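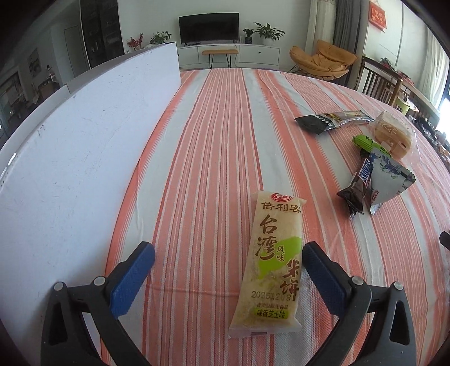
Long table, striped cloth, rice cracker packet.

Tuesday, December. Buzzer rig for the Hikix quiz pilot.

Carried on with the lockout fault. Symptom as before: two contestants press close together, both lamps light, and the host's panel shows whichever desk has the lower number. Bautista's production office want it cleared before the studio rehearsal, as the tie-break round depends on it entirely.

Ran the logger overnight with the press simulator on desks 1 and 3. 2,579 paired presses, 44 double lamps. All 44 fall where the gap between presses is under 13 ms. Nothing above that. So it is a scan problem and the wiring is probably fine, though I re-terminated desk 3 anyway and it made no difference to the count.

The controller is the Cendon unit left over from the last series. It polls the desks in order and only writes the lockout flag at the end of a full pass. Anything that arrives in the same pass is treated as simultaneous, and the lamp driver then acts on every desk marked. Host panel reads the first entry in the list, hence always the lower number.

Changes made:
Lockout flag now set on first detection, inside the pass.
Scan start rotates by one desk each pass, so desk 1 has no standing advantage.
Debounce cut to 2 ms. The old figure was set for the previous buttons, which were much worse.

Reran a short batch after lunch. No double lamps. Too short to mean much, will leave it going overnight again on the same settings.

Girish Upadhyay asked whether the host should still be able to clear a lockout by hand while the question is being read. The format document says an early buzz freezes that contestant for the rest of the question. The script draft has the host reopening it. These cannot both be right. I have left the manual clear enabled and put a note in the config file. Girish to raise it with Bautista.

Sound: the buzz tone comes out of the Hirkeck playback box nearly half a second after the lamp. Lamp timing is good, so the delay is in the playback box. Tried loading the tone as a short uncompressed clip in place of the full sting and it is much tighter. Sting can follow as a second cue if they want to keep it.

Still to do:
Overnight run, all desk pairs, not only 1 and 3.
Check the podium score displays after a manual clear. Desk 2 kept its old score once and I could not repeat it.
Spare lamp for desk 4.
Label the host panel cable at both ends.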